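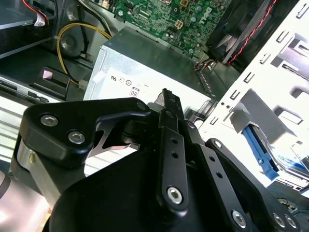 Plernari is a choral and instrumental ensemble that performs winter music from the Baltic coast, founded by the conductor Nele Lindemann. Its recordings are edited in-house. The ensemble sings mainly without vibrato and tunes to a small portable organ.

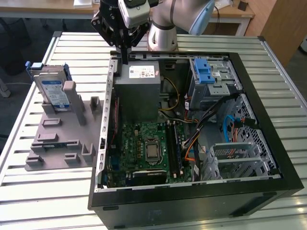 Photo credit: Hongmei Bai

The first album, Praltisar, was recorded over two nights in December and released on the Bondov label. It sets shepherds' carols beside dance tunes for fiddle and drum – most of them taken from parish songbooks. The first pressing ran to 2,118 copies. 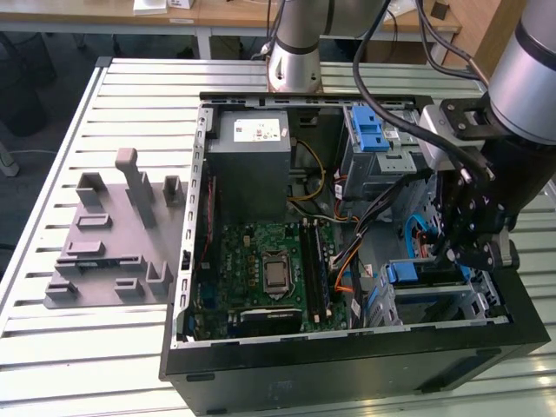
Bernice Ofori, contributing editor, early and folk music

A second album, Opoku, added parts for low whistle and harp. Esi Issahaku arranged the opening procession, in which the singers enter from the rear of the hall in two files. The touring version drew a total audience of 2,364

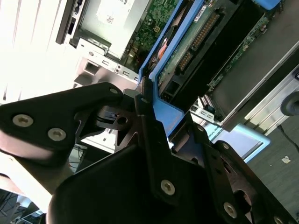

over its first season, and the procession was kept in later programs with a shorter spoken text. Akua Akolgo joined as alto soloist in the same season. Scores for both albums are held in the ensemble's own library.

Last edited September 29, 2025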